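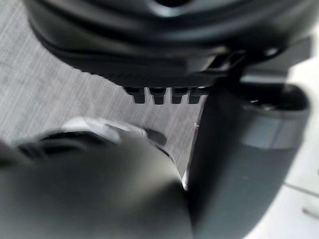
2 min read

Wanted: patient people to drive a robot arm, badly at first

Promau is looking for operators to record demonstrations for our learning system at the Indville workshop. You steer the arm, the arm does a chore, and we keep the recording. Then you put everything back where it was and do it again. If that sounds dull by the third sentence, we thank you for your time.

The current set is called Trarow. It stands at 1473 accepted demonstrations, most of them pick and place, and the model trained on them still approaches a coffee mug like a man reaching into a drain. We need more examples, and we need them from people who don't all move the same way. Our engineers all move the same way.

What you'd do

Shifts are three hours with a break in the middle. You'll work from the wrist camera view as well as your own eyes, so expect to spend a good part of the day looking at gray carpet between two dark gray fingers. Each operator records up to 100 attempts a shift. Failed grasps get labeled and kept — please don't hide them, we can tell. You'll also write a short note whenever the arm does something you didn't ask for.

What we need from you

Steady hands, decent eyesight (glasses are fine) and the ability to pick up a sponge forty times without developing a grudge against it. No robotics background required. Gamers are welcome but should know that speed counts against you here. You must be 18 or over and able to get to Indville, as the work can't be done from home.

What you get

Paid training on your first two shifts, hourly pay after that, parking, and coffee from a machine that predates the company. The contract runs through December, with a fair chance of more if the mug situation doesn't improve.

How to apply

Send a few lines about yourself to Emiliano Zavala through the form on our jobs page by Sat 8 February. Put "Trarow operator" in the subject box. Résumés are optional. Anyone who worked on the earlier Bautista set can skip the trial shift and should say so.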